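About Dronard Nursery

Growing shrubs, hedging and small trees in Mendoza

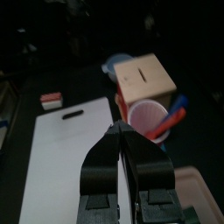 3 min read

Dronard Nursery grows container shrubs and field-grown trees for landscapers, garden centers and home gardeners. We were started by Teófilo Henao and Elvia Ledesma, who had both worked for other growers and wanted a place of their own where plants could stay in the ground until they were ready to sell.

The nursery sits on 24 acres outside Mendoza. Most of that is field rows. The rest is shade houses, the potting shed, the propagation house and the gravel yard where orders are set out for pickup.

What we grow

Our current list has 114 varieties. Hedging makes up the largest part of it: privet, photinia, boxwood, viburnum and a few hollies. We also grow crape myrtle, smoke bush, olives, and flowering shrubs for dry gardens. Summers are hot in our area and the winter nights can be hard, so we drop plants that need too much help. Hydrangeas were on the list for several seasons and are now grown to order only.

Most of our shrubs start as cuttings from our own stock plants. Cuttings are taken after the first flush of growth has firmed up and are rooted under mist. They move to small pots, then to one-gallon and three-gallon containers. Trees are lined out in the field and root pruned before they are dug.

We do not sell annuals, houseplants or vegetable starts.

Our two sites

The main site is called Peteck, after the farm that was there before us. The office, the retail yard and the shade houses are all at Peteck. Nestisard is the smaller block up the road. It has heavier soil and holds water longer, and we use it for the larger trees. Customers who want to choose their own trees at Nestisard need to call first so someone can open the gate.

Both sites are irrigated by drip. The older rows at Peteck were flood irrigated until we changed them over, and the plants there are more even in size now.

Who does what

Teófilo runs the fields and the digging crew. Elvia runs propagation and keeps the availability list. If you have a question about whether a plant will be ready in time for a job, she is the person to ask. The office handles quotes, invoices and delivery dates.

We take on extra help for potting in the spring and for digging in the cold months. Digging of field trees stops when the buds begin to move. Container plants are sold all year.

Buying from us

Home gardeners are welcome in the retail yard during open hours. There is no minimum purchase. Landscapers and garden centers can apply for a trade account at the office, and trade orders are held for 3 weeks after the agreed pickup date. After that the plants go back into stock.

We deliver within the province on our own truck. Longer trips go by freight and are quoted separately. Please check plants when they arrive and tell us about any damage the same day.

The retail yard is closed in June for stocktaking. Trade pickups continue through the month by appointment.

Page updated Feb 10, 2019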